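Cahier d'atelier, vendredi - barrières et comptages, carrefour Hulden

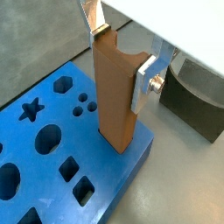 Repris le dépouillement des relevés du carrefour après l'accrochage de la semaine dernière (camionnette contre voiture, côté Drunberg, tôle froissée seulement). Pin-yu Pan a récupéré les données de la boucle au sol : 438 passages entre 7 h et 8 h, dont 39 au-dessus de la limite. Deux trous dans l'enregistrement, je ne les ai pas comblés.

Le muret de Plundgate a bougé de 3 cm au droit du deuxième poteau. Mesuré deux fois, même valeur. La fissure date peut-être d'avant le choc, à comparer avec les photos d'octobre si on les retrouve.

Phasage des feux : l'orange vers la rue Chien dure trois secondes, comme sur le plan. Le rouge intégral paraît court pour un véhicule long qui tourne à gauche. Pin-yu propose de le rallonger d'une seconde - d'accord pour l'essayer en simulation, pas sur place.

À faire :
- refaire le comptage du soir
- demander le schéma de câblage de l'armoire
- vérifier l'horloge du boîtier, elle avance de 2 min

Piles du compteur portable changées à 16 h.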